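Stidberg Bench Arm – Build Guide for the Shared Workshop
Section 4: Checking the gripper in the simulator

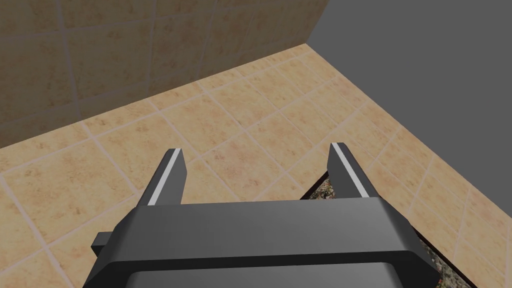 4.1 Before you start

This section is for members who have finished the base and the shoulder (Sections 2 and 3) and have the Irix simulator on their own computer or on the workshop computer. Please do the whole section before you connect the real gripper. A wrong number in the simulator costs you one minute, but on the bench it can cost a finger pad or a motor.

You need:
– the arm file from your own build, saved at the end of Section 3
– the room file "Zostell", with the tiled floor and the speckled slab
– a small steel ruler
– your build sheet and a pencil

4.2 Loading the model

1. Start Irix and open your arm file. Wait until the status line says Ready.

2. Open the room file with File, then Add Room. Do not use Open, as this will close your arm.

3. Choose the wrist view. You look along the gripper from behind, and both fingers must be in sight with the gap between them. If you see only one finger, the camera is turned. Go to Wrist, Camera and press Reset.

4. Look at the inner side of each finger. Both have a pale stripe, and the two stripes must face each other. When one stripe looks outward, this finger is mounted the wrong way in your file. Select it and press Flip.

Note: The gripper looks a little blurred in this view, as it is very close to the camera. The blur has no influence on the measurements.

4.3 Setting the opening

5. Open the Gripper panel and press Full Open. The slab must stay free of the fingers during this movement.

6. Type 783 in the field Open Count and press Enter.

7. Type 632 in the field Close Count. With this value the fingers stop before they touch. The last part of the way you will adjust later on the real gripper, in Section 5.

8. Press Cycle and let the gripper open and close 16 times. Both fingers should move at the same time. If one is late, write it on your build sheet and check the gear in Section 3 again.

Caution: Do not change the Force field here. The simulator accepts every value, the real motor does not.

4.4 Checking the distance to the slab

9. Move the arm slowly down with the Step button. Use small steps – the dark housing hides a good part of the slab in the wrist view, and it is easy to go too far.

10. Change to the side view for the last steps. Stop when the Clearance field shows 3 mm.

11. Save this position under the name "low". You will need it again when you measure on the bench with the ruler.

Note: If Irix shows the message Contact, go up by one step and wait. Repeated contact in the simulator can move the slab, and then the clearance is no longer correct. Load the room again in this case.

4.5 Saving and next steps

12. Save your arm file with your name and the word "gripper". Please do not save over the room file, the other members use it too.

13. Copy both counts and the clearance to your build sheet. Show the sheet to Begoñe Segura or Marcelino Cifuentes before you take a power supply from the shelf.

The printed parts for the fingers are in the drawer marked Hallgrímsson. Continue with Section 5, Mounting the real gripper.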